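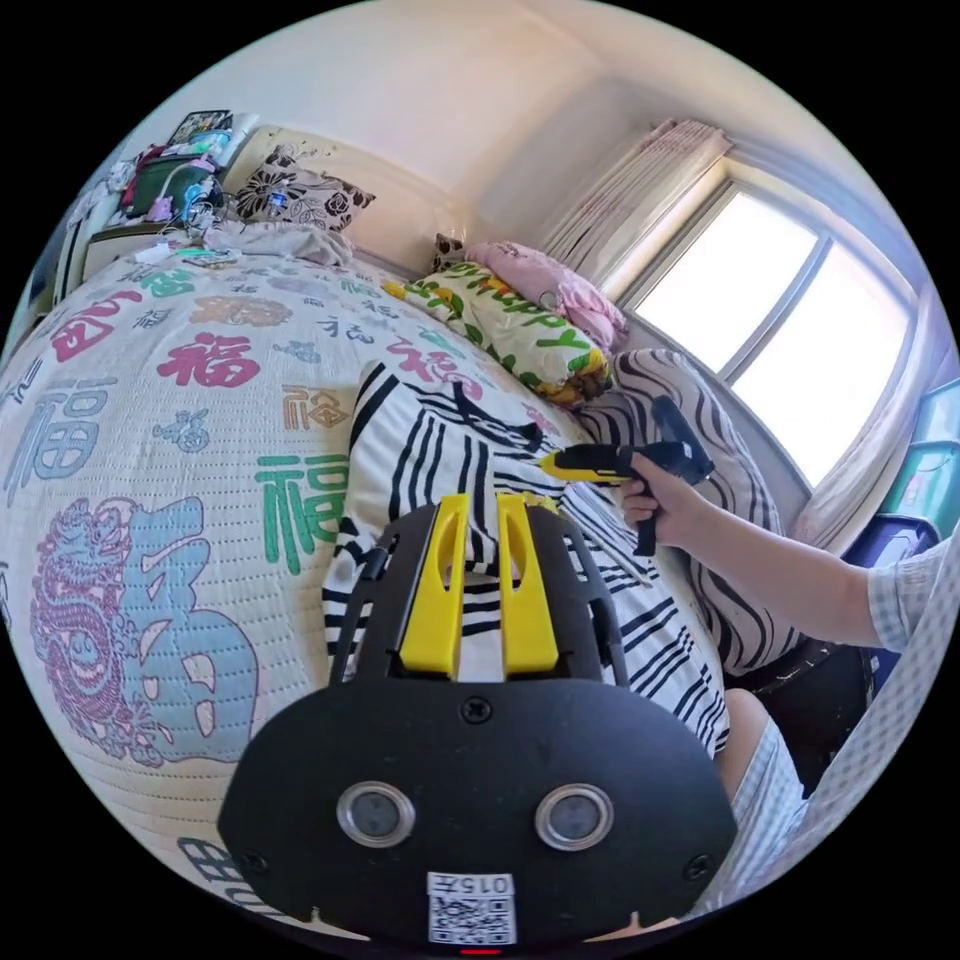
Questions I get about washing and keeping bedspreads

I run a small bedding repair and wash service called Figueiredo, and the same questions land in my inbox every week. I finally typed up my answers!

How often should I wash a quilted bedspread?

Every 4 weeks if you sit on it during the day, every two months if you fold it back at night and leave it alone. Dogs change everything. If you have a dog, wash it when you wash the dog.

Can it go in my home washer?

Maybe. Push it in dry, and if you can't slide your whole arm in on top of it, the drum is too small. I've seen people cram a king size into a tiny machine and pull it out with the middle still dusty (I did it myself for years). A laundromat machine is worth the money here.

Will the print fade?

A little, yes. Cold water, inside out if it's a cover, and half the soap you think you need. Please skip the bleach – even on a white background it will go after the colors first.

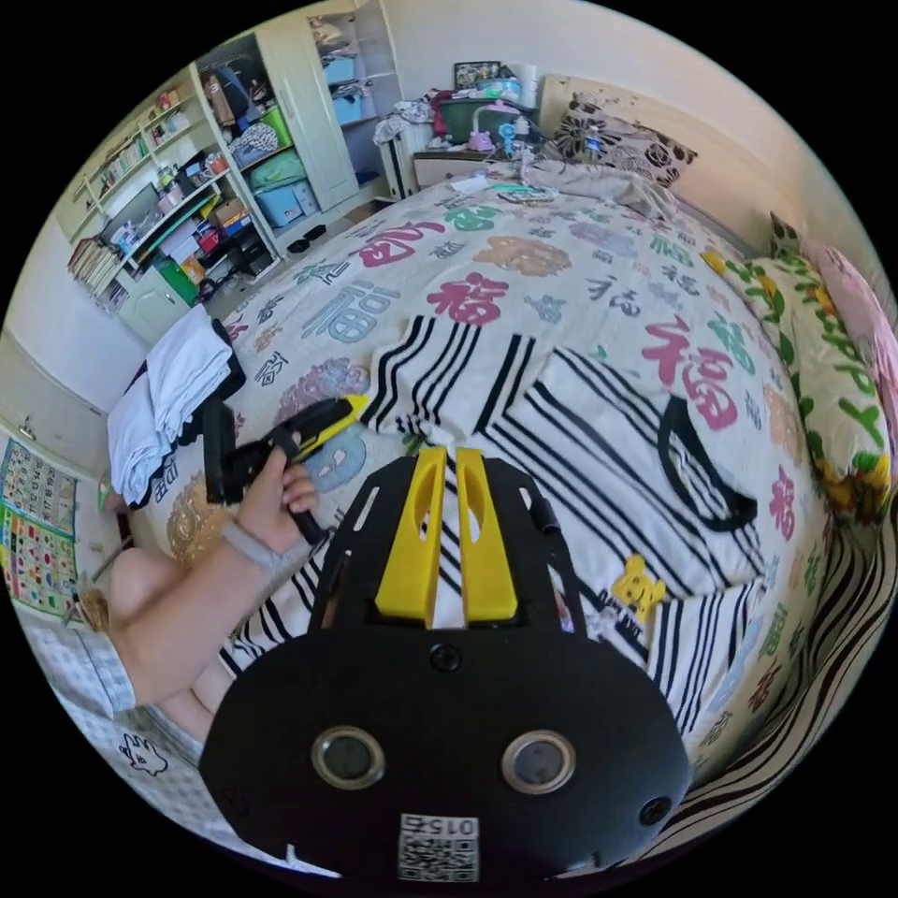 Printed bedspread with a cream background: cold wash only.

My stitching popped in one corner. Is it ruined?

Not at all. I fix those all the time. Put a safety pin on each side of the gap before you wash it, or the filling will creep out and you'll be mailing me a much bigger job. A single corner takes me 16 minutes or so of hand sewing and I don't charge extra if it came in for a wash anyway.

How do I dry it without lumps?

Low heat, two clean tennis balls, and stop every half hour to shake it out. Then hang it over two lines so the air gets in the middle. I know it's boring!

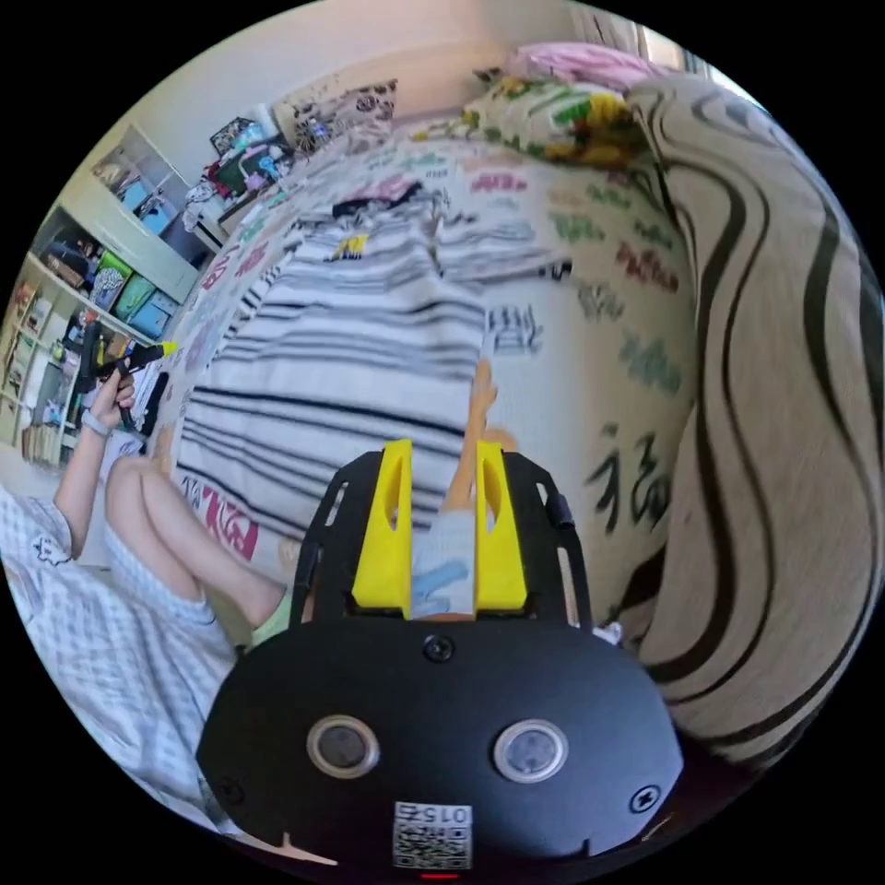 Kavitha Panicker wrote in to say that she skips the dryer completely and lays hers over a rack overnight, flipping it before bed and again at breakfast. It takes longer, she says, but the filling stays flat and the seams last.

I've tried it her way since and I like it in March, when my back room gets a good breeze. In a damp house I'd still use the dryer first.

Do you take wool?

Sorry, no. Cotton and polyester only for now.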